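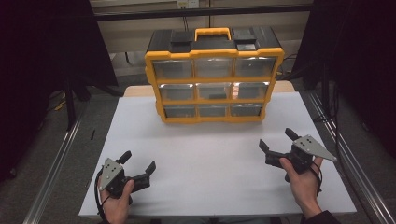
Assigning small parts to a nine-drawer organizer

Posted in: Workshop and Storage

Our department has placed a portable organizer with nine clear drawers and a carrying handle in the shared workroom. Staff must sort small hardware into it and return each item to its assigned drawer. Is there a recommended order for the drawers, and should the lidded compartments on top be used?

Posted by Mekonnen

Grolleo
Please assign one type of item to each drawer and record the assignment on a printed list. Heavier items belong in the bottom row -- this keeps the unit stable when it is carried. Our own office holds 530 pieces in two such units, and the list is reviewed every May.

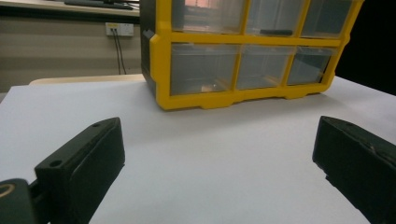
Lower drawers and base of the organizer.

Drawers should be pushed fully closed before the unit is lifted. A single stray item should be moved to its proper drawer before new stock is added.

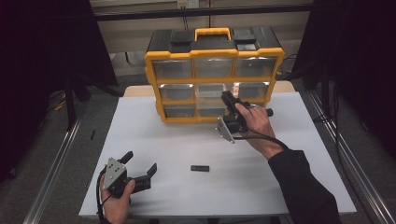 The top compartments are suitable for items in daily use, such as fuses or spare keys. We limit each drawer to roughly 100 small screws, as fuller drawers tend to stick.

Gitell
Labels. We used tape and it peeled off.

Domard
I agree with the list. Please keep a copy with the unit as well as in the office.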